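Boards > Shop Talk > Wood Tops and Worktables > Maple over perforated steel

This site uses cookies to keep you logged in and to remember your board preferences. Accept / Manage

Maple over perforated steel, flat or floating?

kerfline_g
I have a perforated steel table with a blue finish. The hole pattern is good for clamping and bad for everything else. Small parts fall through or catch on an edge, and writing on it is hopeless. I want a wooden board that lies on top and lifts off again. Solid maple, edge-glued from strips, 1256 mm on the long side. No permanent fixing.

Questions:
Does it need spacers between board and steel, or can it lie flat on the metal?
Do I oil both faces or only the top?
Does figured stock move more than plain stock in a glue-up this size?

The shop is heated in winter and open to the yard the rest of the year, so humidity goes up and down more than I would like.

Desness
Lay it flat. A perforated surface already lets air reach the underside, and spacers give you hollow spots that drum when you set something down. Oil both faces with the same number of coats. If you oil only the top, the bottom takes on moisture faster and the board cups.

old_rabbet
Disagree on laying it flat. Perforated sheet is still mostly metal. You get air at the holes and none between them. I had an ash top on a similar table and it cupped within one season. Thin cork strips, 3 mm, across the short direction. Cured it.

Desness
Was the ash top finished on the underside?

old_rabbet
One coat.

Desness
And the top?

old_rabbet
Four. I see where you are going with this. I still think the cork did most of it.

Vanhove
Both of you are arguing from a sample of one board. The variables are thickness, growth ring orientation and finish balance, probably in that order. What thickness is the OP using? Under 20 mm I would expect trouble with any support. At 30 or more it will mostly stay where it is put.

On figure: curly and swirly maple does move less predictably than straight grain. The fibers change direction, so locally you get movement along axes where plain stock hardly moves. In a narrow strip it makes little difference. In a wide one you may feel ripples on the surface after a year. Sand and re-oil.

kerfline_g
28 mm after planing. Strips are different widths, since I used what I had. One of them is heavily figured and has a small knot in it. I would like to keep it for looks if it will not cause problems.

Vanhove
Tight knot or loose?

kerfline_g
Tight. I pushed on it with an awl and nothing moved.

Vanhove
Keep it. A drop of thin CA glue on both faces before the finish if you are nervous.

plumbob50
What is the top for? If it is a bench for chopping mortises, half of this advice changes. If it is for light use, any of these will work and you can stop worrying.

kerfline_g
Light use. Sorting parts, sketching, and the kids come in and play at one end while I work.

plumbob50
Then lay it flat and oil it. Put something under the corners so it does not slide. Rubber dots from the hardware store, or a cleat on the underside that catches the table edge.

old_rabbet
Rubber dots are spacers. I will take that as agreement.

plumbob50
They are 1 mm. Take it as you like.

Sollell
For what it is worth, I make tabletops for a couple of preschools, and finish matters more than support in that case. Use a hard finish that is rated for toys once cured, and give it the full cure time on the can. Oil looks better on maple but small children put drinks on it, and then you have rings. Raw maple also goes gray with handling.

Gerasimos Vasilakis
I have had the arrangement the OP describes since last September, so I can add one data point. Strip maple board, pale, several wild grain areas, laid directly on a blue perforated table. No cork, no dots. Three coats of hardwax oil on each face and one on the edges. Checked with a 50 cm straightedge along and across the grain. I cannot get a feeler gauge under it anywhere that matters. The seams are faint but you can find them.
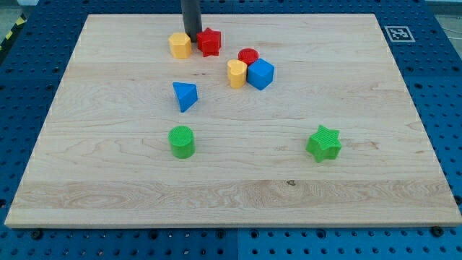
Board in use, with the shape blocks out. The wavy band toward the front is the figured strip.

The blocks are plastic and the corners have not marked the surface. I would not assume the same for steel or for anything dropped from height.

kerfline_g
Very useful, thank you. That strip looks close to mine, down to the small knot. Did you choose where it went in the glue-up, or did it end up there?

Gerasimos Vasilakis
Chosen. I wanted it away from the edge so there would be plain stock on both sides. Whether that helps mechanically I cannot say.

Vanhove
It helps a little. The plain strips restrain it.

old_rabbet
Nice board. One season is not proof. Report back after two more winters.

Gerasimos Vasilakis
Fair. I will.

Dallus
Side question on the blocks. I have been cutting a set in beech for my nephew and the star is giving me trouble. The inside corners come out fuzzy on the scroll saw, and the points break when I sand. The plastic ones have it easy. Any fix short of switching species?

plumbob50
Blunt the points. A 2 mm radius on each one still reads as a star. Cut the inside corners in from both directions, leave the waste to fall out, and clean up with a file. No sandpaper on the corners.

Sollell
Also orient the grain so it runs from the block's top face to its bottom face. Then each point is long grain along its height and will not shear off across a weak line. The star outline ends up on end grain, which is slower to cut but holds.

Desness
Agree with Sollell. Same for the heart, at the tip. The cylinders are just dowel, and the cube and triangle are cut from squared stock on any saw with a stop.

Dallus
End grain, did not think of it. Will recut.

kerfline_g
Back to the top. Decision: flat on the steel, hardwax oil, equal coats both faces, cleat at the back edge to stop sliding. Cork stays in the drawer in case old_rabbet is right.

old_rabbet
Keep it where you can find it.

Related threads
Cleats for removable tops – screws or glue?
Hardwax oil on maple, yellowing after 8 months
Feeler gauge or light test for a flat panel
Scroll saw blades for thick beech
Filling small knots before finishing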